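Vulex Two-Arm Cell, Claltudville Site
Progress report to the Korletey program office, October
Prepared by Fiifi Ansah, cell maintenance lead

2 comments | 23 shares

1. Work completed

The cell remained in service for 25 of the 30 shifts planned for the period. The remaining shifts were used for cable work and alignment of the arm mounts. Both wrist camera cables were rerouted with enough slack for full elbow travel — the earlier routing pulled on the camera brackets when an arm folded back. Fasteners at both bases were tightened and marked. Gripper fingers were cleaned and checked for wear, and the left pair is due for replacement at the next service.

After each adjustment the cell is checked on the suitcase task and on soft goods before it is released to operators.
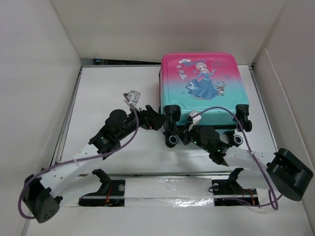
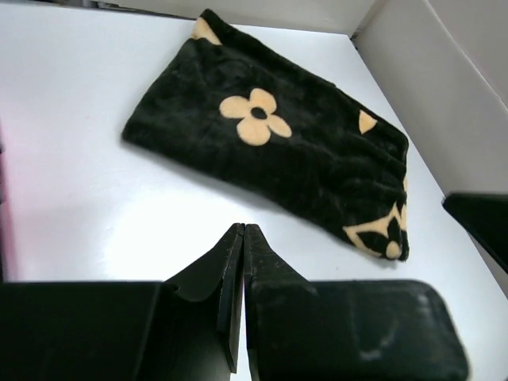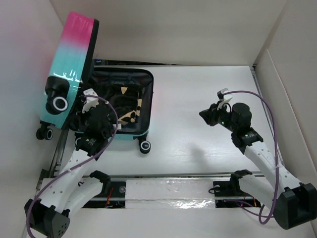 Suitcase closed (first) and open (third), with both arms in the work area; black plush fabric ahead of the gripper, wrist camera view (second).

2. Open items

Glare from the white work surface continues to affect the wrist cameras. Lower lamp settings will be tested on Saturday, when the cell is free. The wiring at the base mounts remains exposed, and covers have been ordered from Zirnham.

3. Request

The site requests approval to buy two spare wrist cables and one set of gripper fingers from the current maintenance budget. No change to the overall schedule is proposed.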